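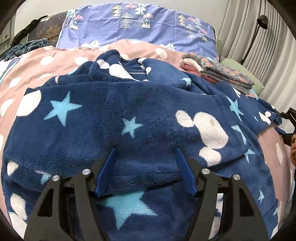 Semana de cambiar camas, por fin. Manta azul marino de estrellas encima de la sábana rosa de lunares y ya está, eso es todo el estilismo – no me da la vida. Pesa poco, abriga mucho y la compré por 24 euros en Nirka. Doblarla bien es otra historia, siempre me queda un bulto al fondo.
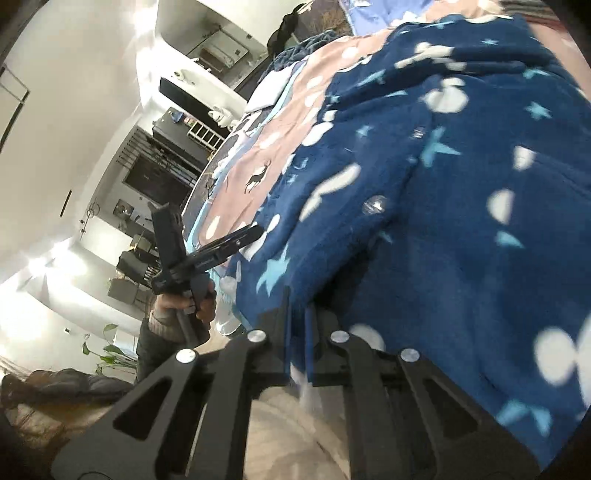
*Skernthorpe, 9 de julio de 2018*

Sí, julio y con forro polar. Aqui de noche refresca, 19 grados dentro de casa y gracias. El rosa tiene también animalitos, hay un ciervo que me encanta – y el ribete celeste pega con la almohada. Me falta plegar la prenda de punto y buscar una funda nórdica para agosto, mas fina. Sigo otro dia que llego tarde.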